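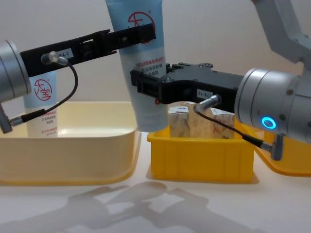

**Outreach Coordinator (part time), Stiltwood Fellowship**
Posted May 2019. Open until filled.

Stiltwood Fellowship is looking for a part-time Outreach Coordinator to run our neighborhood ministries from the church building on Bogale Street. The position is 20 hours a week, paid hourly, and reports to the pastoral staff. We would like the new person to start in June so they can be in place before the summer outreach.

## About the church

We are a non-denominational congregation with around 300 people attending across two services. One service is in English and the other is bilingual, English and Spanish. The church shares its parking lot and kitchen with the Vorari Center, a neighborhood center that offers after-school tutoring and a weekly senior lunch. The two are separate organizations with separate budgets, but we see each other daily and whoever takes this job will need to get along with both.

Our outreach work at present is:

- a pantry, open two evenings a week
- a prayer and visitation team that goes out to homes, two care facilities and the county hospital
- the summer outreach in Zondus Park, which includes a free lunch, live worship music, children's games and a prayer tent
- a school supply giveaway before classes start in the fall

The last summer outreach served 970 lunches. The person who coordinated it has moved out of state, and the work has been divided among staff since then. That has been hard on everyone and some things have been missed, mostly return calls and thank-you letters.

## What the job involves

Most of the week is phone calls, email and scheduling. You will keep the sign-up lists for the pantry and the visitation team, and you will be the person who gets the call when somebody can't make their shift. You will order supplies within a set monthly budget and turn in receipts to the church office by the last working day of the month.

For the park outreach you will apply for the city permit, book the stage and the portable restrooms, and work out the schedule with the other churches that take part. Four other congregations sent teams last year. Each has its own way of doing things, and two of them bring their own sound equipment, so the stage plan has to be settled early. You will also run the opening prayer circle or find someone to do it.

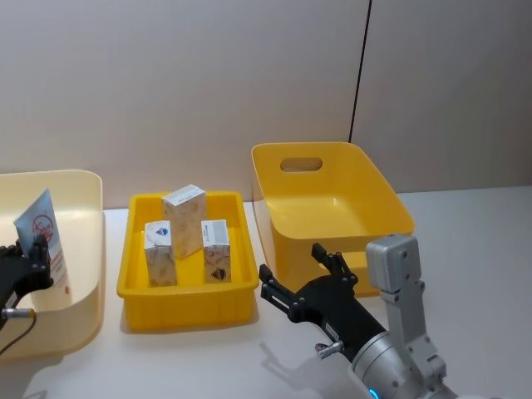

You will train new helpers before they serve. Our training is one evening and covers how to greet people, how to offer prayer without pressing it on anyone, what to do in a medical emergency, and the child safety policy. The written materials exist but are out of date, and updating them would be one of your first assignments.

You will not be expected to preach, lead worship or do pastoral counseling. If a person who comes to us needs counseling, you will refer them to one of the pastors.

## Who should apply

We need someone who:

- is a practicing Christian and can agree with our statement of faith, which is available from the church office
- has organized events or supervised groups before, paid or unpaid
- speaks and writes English well enough to handle permits and letters
- has a valid driver's license and can drive a 15-passenger van after completing our driver course
- can lift 25 pounds
- can pass a background check, as required for everyone who works around children here

Spanish is a strong plus. So is a food handler card, but we will pay for the class if you don't have one. A college degree is not required. You do not have to be a member of Stiltwood Fellowship now, though we would ask you to attend regularly once hired.

## Hours and pay

The hours are split between weekday afternoons and the two pantry evenings. You can set part of your own schedule outside of those. In the two weeks before the park outreach the hours go up, and the extra time is paid. You will have the week after it off.

Pay depends on experience and will be discussed at the first interview. There is no health insurance with this position. There is paid sick time, and mileage is reimbursed when you use your own car for visits or pickups. You will share an office on the second floor. The building does not have an elevator, so if stairs are a problem please let us know and we will set up a desk downstairs by the fellowship hall.

## How to apply

Send or bring the following to the church office:

1. A resume
2. A letter, one page or less, about your faith and any outreach work you have done
3. Two references, one of them from a pastor or ministry leader who is not related to you

Please write "Outreach Coordinator" on the envelope. Paper applications can go through the mail slot by the side door on Bogale Street when the office is closed. We will confirm that we received your application. If you haven't heard from us after a week, call the office.

There will be two interviews. The first is with two of the pastors and takes less than an hour. For the second we ask you to come to a pantry evening and work alongside the team, then sit down with us afterward for questions. You are welcome to bring your spouse to that one.

If you would like to help with the park outreach but aren't looking for a job, we still need people for setup, the lunch line, the children's games and cleanup. Sign-up sheets are in the lobby, and teenagers may serve along with a parent or guardian. 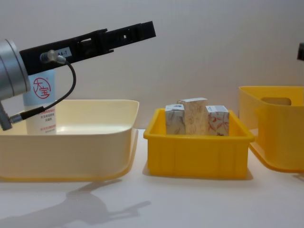
*Tall white bottle with a pale blue upper section*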